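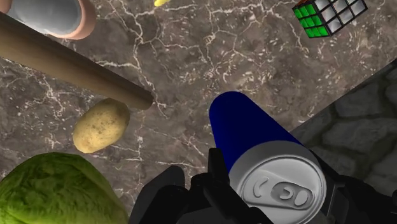
Is resealing a stone benchtop every year a real thing or a sales pitch?

Posted by undlow_renter in Kitchens and Laundries

We bought a place in Orkville with a brown and grey stone benchtop that the agent called marble. A bloke from Pruvost came out to quote on the splashback and, without being asked, told me the bench needed sealing every twelve months at $300 a go. He splashed some water near the sink, said "see, it's drinking", and handed me a brochure for a product called Plerkodeck.

I looked at the same patch an hour later and couldn't find a mark. My parents had stone for years and never sealed it once. I'm happy to pay for something that needs doing, but this smells like the extended warranty on a toaster. Does anyone do it yearly, and did you notice any difference?

gritty_grout

Depends what the stone is, and I wouldn't take the agent's word for it. Plenty of "marble" in listings is granite or engineered stone. If it's engineered you generally don't seal it at all, so find that out before you spend a cent.

Do the water test yourself. Put a tablespoon on a clean, dry bit of bench well away from the sink, leave it 15 minutes, wipe it off and look for a darker patch. Then do another spot. If the stone colour doesn't change, leave it alone. A splash that gets looked at for two seconds by someone holding a brochure tells you nothing.

If it does go dark, a bottle of penetrating sealer and an old T-shirt will do the job on a Sunday. Wipe it on, wait as long as the label says, and buff off everything that's left or you'll get a hazy film. I paid $145 for mine and still have most of the bottle. Check it's suitable for food prep areas.

Sealer won't stop lemon juice or vinegar etching real marble, whatever the brochure claims. It slows down staining. Those are two separate problems and sales people love to blur them.

kettle_on

we got ours done for $700 with the "lifetime protection" and red wine still left a ring. rang them, apparently lifetime doesn't cover wine. save your money

mossback

Agree with gritty on the test, less sure about never paying someone. If there are old stains in it you want those drawn out first, and I made a mess of mine with a bicarb poultice. Get a second quote from a stone place that doesn't sell its own sealer. Mine was $200 and the fellow told me not to bother ringing him until water stopped beading. That was four years ago and I still haven't rung.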